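Storing Small Goods: Bins, Shelves and the Cost of Looking
Notes for Week 4, Introduction to Warehouse and Stockroom Practice

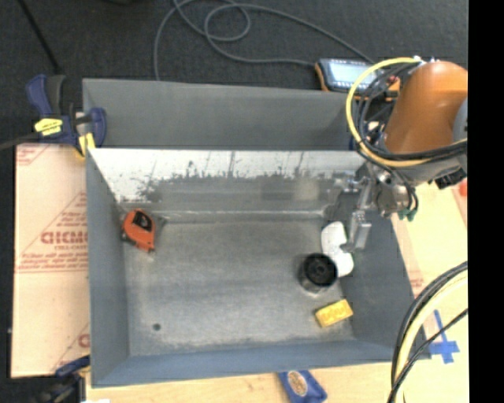

Jaxon Doucette
Lecturer, Evening Certificate in Supply and Storage, Junton Campus

Welcome back, everyone, and thank you for the lively talk last week about pallet racking (I had no idea so many of you had opinions on beam heights!). Tonight we leave the big stuff behind and come down to the small goods, the things you can hold in one hand, and I'll admit right away that this is my favorite week of the course.

1. What we mean by small goods

For our purposes a small good is anything a picker can lift with one hand and that doesn't arrive in a carton you would want to keep it in. Hand tools, fittings, spare parts, tape measures, bottles of glue. The textbook draws the line by weight, but I find that less useful in real life, where a light item with an awkward shape can give you far more trouble than a heavy one that stacks nicely.

2. Open bins

An open bin is the oldest answer and still a very good one. You can drop things in quickly, you can see what you have from above, and a sheet-metal bin will put up with years of rough treatment. Sides that slope inward help goods settle toward the floor, although you give up a little room at the bottom for that, so please remember to work out capacity from the floor dimensions as well as the top opening. Several of you used only the top opening in the February exercise and ended up with bins that held more than they possibly could.

The trouble starts when one bin holds more than one kind of item. We call this mixed storage, and it saves space at the price of searching time - sometimes a fair price, sometimes a terrible one.

3. The cost of looking

Let's work through the Postent stockroom, which you'll meet again in the final assignment. Postent carries 900 different small items and has 140 bins. On a busy shift the pickers make 100 trips to mixed bins, and each trip takes 15 seconds longer than a trip to a bin with only one kind of item in it. That comes to 1,500 seconds, or 25 minutes of looking per shift. Write that number down and keep it by you, as we'll be setting it against the cost of extra shelving next time.

Now, before you rush to give every item its own bin, look at how often each one is asked for. In the Postent list, 166 items account for most of the picks. Those deserve a place of their own, near the packing bench and between knee and shoulder height. The slow movers can share.

4. Rules of thumb for sharing a bin

Put unlike things together. Two sizes of the same bolt in one bin is asking for mistakes, while a bolt and a paintbrush will never be confused. Keep heavy items away from anything that dents. Label the front edge, and label it again when the contents change.

For next time

Read the MacDonald chapter on slotting, up to the section on carousels. Bring your Stotero worksheet with columns A to D filled in, in pencil if you're unsure. I'm in the room from 5:30 p.m. if you'd like to go over the capacity sums together.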